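Cuaderno del taller, martes por la mañana

Sigo con la clasificación de los pulsadores que vinieron de Virkis. La caja dice 500 piezas y la etiqueta del lote es de mayo. Zuweira Amegashie ya separó el mes pasado los de la caja anterior, pero con otro criterio, y por eso escribo el mío para que no tengamos dos maneras distintas de hacer la misma cosa.

Criterio, por ahora:
Bandeja amarilla: pulsadores que pasan la prueba de continuidad en las dos posiciones.
Bandeja verde: los que hay que mirar otra vez (recorrido duro, contacto que tarda, tornillo pasado).
Los que no hacen contacto van directo al sobre de devolución, no a una bandeja.

Ayer Aqeel Paracha me preguntó por qué no uso las cajas con tapa. Las probé el lunes. La tapa molesta cada vez, y con un borde bajo se coge la pieza más rápido. También son más fáciles de limpiar. Lo único malo es que no se pueden apilar cuando están llenas, así que máximo una capa por bandeja.

La mesa la limpié antes de empezar, con el paño seco solamente. El producto de Sistby deja una película y después las piezas resbalan un poco. Si alguien lo usa, por favor que pase después un paño con agua.
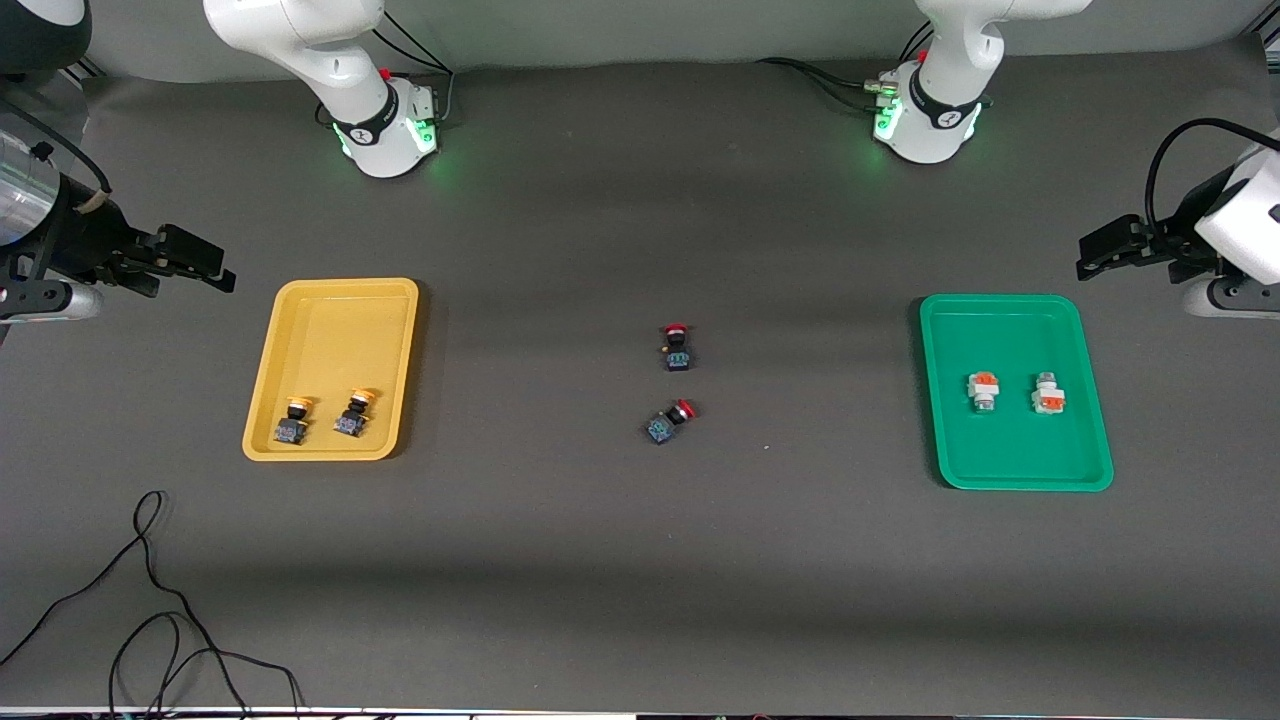

Bandeja amarilla a la izquierda, verde a la derecha, dos pulsadores en el centro.

He decidido dejar siempre las bandejas en esta posición. Zuweira es zurda y prefiere lo contrario, lo hablamos — ella dice que se acostumbra, pero si trabaja toda una tarde sola que las cambie, y que lo apunte aquí con la hora.

Medidas: resistencia de contacto con el multímetro pequeño, escala más baja. El multímetro grande me daba valores que saltaban. Cambié las puntas y siguió igual, creo que es el cable negro. Lo he puesto en el cajón con una cinta, no usar.

11:40. Primera tanda terminada. Para la bandeja verde salieron 5, todos por recorrido duro. Presioné cada uno varias veces y dos mejoraron, pero los dejo donde están hasta que Aqeel los mire. Él conoce mejor este tipo, los montó en los cuadros de Dramani.

Una duda que no he resuelto: en la hoja de pedido de Trirkstead pone 400 unidades revisadas, y en el correo pone otra cantidad. Necesito la cantidad correcta antes de cerrar la caja. He escrito al almacén y espero respuesta.

Pendiente:
comprar etiquetas blancas, las amarillas se confunden con la bandeja
preguntar a Zuweira dónde guardó la hoja de la caja anterior
cable nuevo para el multímetro grande
segunda tanda después de comer, misma mesa, mismo orden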